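Getting old grime and tape gunk off a sheet-metal bin?

jultana_jars

I use a gray metal bin with sloped sides as a catch-all for odds and ends, and I love it – but the walls have gone streaky and rusty-looking and the floor is all smudges. What would you clean it with? I don't want to strip it down to bare metal if I can help it.

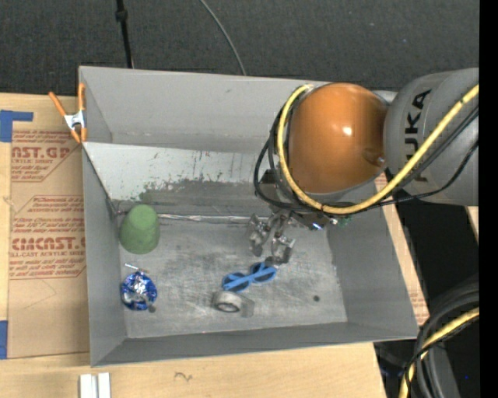 Kutlow Kate's Garage

Oh, these clean up so well! Take everything out first, even the roll of duct tape, and wipe the floor with warm water and a good squirt of dish soap. Then mix baking soda with a little water until it's like toothpaste, spread it on the dark streaks and leave it for 30 minutes. Scrub up and down with a nylon brush, rinse, and dry it right away with an old towel. I did 2 rounds on mine and the difference was huge. Scratches will stay, but I think they look great on a bin that gets used!

manríquez_shed

soap + baking soda is fine for grime, wont do much for real rust. White vinegar on a rag, 4 or 5 minutes, rinse really well. If it's still orange go to fine sandpaper, 500 grit, only on the spots.

Detham Dweller

Agree with both of the above, and please test the vinegar in a corner first, some coatings go dull. For sticky leftovers from tape I rub in cooking oil with a paper towel, let it sit while I have a coffee, then wash with soap. Works on plastic cups too! If there's a seam along the bottom of a wall, go over it with a dry toothbrush at the end – mine always holds water there and that's where the rust came back.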